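Tote (materials handling)

A tote, also called a tote bin, tote pan or handling bin, is an open-topped rectangular container used to hold and move loose or packaged goods within a factory, warehouse or workshop. Totes are made in sheet steel, aluminium, moulded plastic and fibreboard. They differ from crates in having solid walls, and from skips in being small enough to be lifted by one or two people or carried on a conveyor.

Terminology

Usage varies between trades. In engineering works the older term is tote pan, which usually means a shallow steel container for castings, fasteners or turned parts. In food handling the word tray is preferred for anything less than a hand's width deep. Mail order and grocery distribution use tote almost exclusively for plastic containers with hinged or separate lids. The word bin is applied both to movable containers and to those fixed to shelving or a bench.

Construction

Steel totes are folded from a single blank or assembled from separate panels. In the folded type the corners are lapped and spot welded, and the top edge is turned over to form a rolled or boxed rim. The rim stiffens the walls and removes the sharp edge. Panel-built totes are heavier and are used where the walls must be of different thicknesses, or where one wall is cut down to give access from the front.

Drop handles are riveted to the short ends. Where totes are to be moved by fork truck, two channels are welded beneath the floor. Runners may be fitted instead where the tote is dragged over concrete, although this practice has become less common.

Plastic totes are injection moulded, normally in polypropylene or high-density polyethylene. Ribs on the outer faces take the place of the rolled rim. Colour is often used to mark a department or a class of goods, but there is no general agreement on what each colour means.

Wall angle and nesting

The walls of a tote may be vertical or may slope outward towards the top. Vertical walls give the greatest volume for a given floor area and allow containers to be stacked rim to foot. Sloping walls allow empty containers to be placed one inside another, which reduces the space needed for storage and return journeys. The degree of slope is known as the draft. A steeper draft loses volume but makes the nested containers easier to separate.

Stack-and-nest designs combine both properties. In the commonest form, the container nests when facing one way and stacks when turned through half a circle. A second form uses swinging bars across the rim, which are folded inward to carry the container above.

Sloping walls also affect how goods settle. Small items slide down towards the floor as the container is emptied, so that the last few are found near the centre or in the corners. Internal corners with a generous radius are easier to clear by hand and easier to clean.

Sizes

Most totes are sized as fractions of a standard pallet, so that a full layer can be built without gaps. The Duro pattern, a steel type used in small engineering works, was supplied in three depths on a common base. The deepest had a height of 181 mm and the shallowest a height of 84 mm. The Betumier pattern used a wider rim and a narrower foot, and was intended for nesting only. Containers of the two patterns cannot be stacked together.

Capacity is stated either as volume or as safe load. The two figures should not be confused, as a tote filled with metal parts will usually reach its safe load well before it is full.

Surface finish

Bare steel totes are oiled or left untreated where the contents are themselves oily. Elsewhere the steel is galvanised, stove enamelled or powder coated. Coatings fail first where goods strike or slide against the wall, and the lower part of the inner faces is generally the first area to lose its finish. The floor is sometimes left uncoated for this reason.
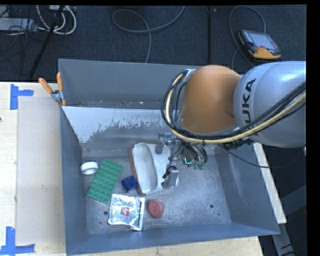

Abrasion of the floor has little effect on strength, but flakes of coating can contaminate the contents. Users handling food or electrical parts therefore tend to specify stainless steel or plastic. Worn steel totes may be blasted and recoated, though the cost often exceeds that of replacement for the smaller sizes.

Drainage

Holes in the floor allow liquids to escape from washed or quenched parts. They may also be provided for fixing the container to a frame or bench. Drain holes are punched before folding and should be smaller than the least dimension of the goods carried. Where a container is to hold both wet and dry goods, the holes can be closed with rubber plugs.

Testing and service life

Totes are tested by static loading, by dropping a loaded container on one corner, and by repeated stacking. In the Pullo test the container is filled with steel shot, lifted by its handles and lowered on to a flat plate for 3,000 cycles. It passes if no weld has opened and the handles still turn freely. The later Rajan test raised the number to 3,355 cycles and added a check on the flatness of the floor.

In service, damage to the rim is the usual cause of withdrawal. A bent rim prevents correct stacking and may cause a column of containers to lean. Cracked welds at the corners can be repaired, but containers with distorted feet are normally scrapped.

See also

Crate
Intermediate bulk container
Pallet
Stillage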